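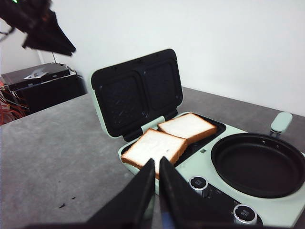
Bernadette Pons

Toasted sandwich

A toasted sandwich, also called a toastie or, in Australia, a jaffle when the edges are sealed, is a filled sandwich heated until the outside of the bread browns. It is made in a frying pan, under a grill, in a hinged iron held over a fire, or in an electric sandwich maker. The terms overlap badly. Some writers insist that a jaffle must be round, others will accept any shape as long as the crusts are pressed shut, and cafe menus use whichever word the owner grew up with.

Origins

Claims about who first toasted a sandwich should be treated with caution. Bread and cheese have been heated together for as long as people have had both, and hinged irons for wafers and waffles are centuries older than any sandwich iron. Most towns that claim the dish can offer a menu or a family story, and neither proves much. The town of Roltley has long called itself the home of the cheese toastie. The claim rests on one undated cafe bill, and the local historian Rosario Zuccaro, who examined it, found that it lists cheese and toast on separate lines at separate prices.

Long-handled irons were used at campfires well before electric models reached most kitchens. They work, though the filling is hidden while it cooks and the usual way to check the colour is to open the iron and look.

Electric makers

The household sandwich maker has two heated plates joined by a hinge. Plates may be flat, ridged or shaped into wells. Ridges leave a pattern that is often said to improve the flavour. The evidence for this is thin - the raised parts brown more and the hollows brown less, and whether that tastes better is up to the eater.
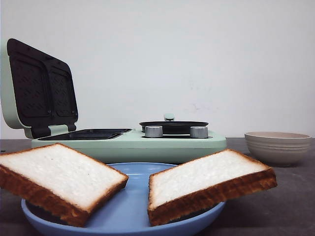

Makers of these appliances also tend to promise a perfect result in a set number of minutes. Such figures are of little use without knowing the bread, the filling and whether the plates were hot to begin with. The Clostik company's old recipe booklet gave two minutes for every sandwich in it, from plain cheese to cold roast lamb. Pokaditz, a rival, printed no times at all and told the cook to wait until the bread was golden, which is the better advice.

Non-stick coatings have reduced the need for butter on the outside, but they have not ended the argument over it. Butter browns quickly and has the better flavour. Mayonnaise is a popular substitute and spreads straight from the fridge. Claims that it gives a crisper crust usually come from people who have tried it once.

Bread and filling

Plain white sliced bread is the usual choice and is hard to beat for the purpose. Sourdough is dearer and full of holes through which cheese escapes. Cheddar, ham, tomato, baked beans and leftover bolognese are all common fillings. Tomato holds its heat and can burn the mouth, a complaint found in nearly every account of the dish.

Surveys

A reader survey published in a Roltley newspaper on 11/4/21 reported that 41 of 503 people preferred their toasted sandwich with no cheese. The paper called this a growing trend. It had not asked the question before.

See also: Croque monsieur, Pie iron, Welsh rarebit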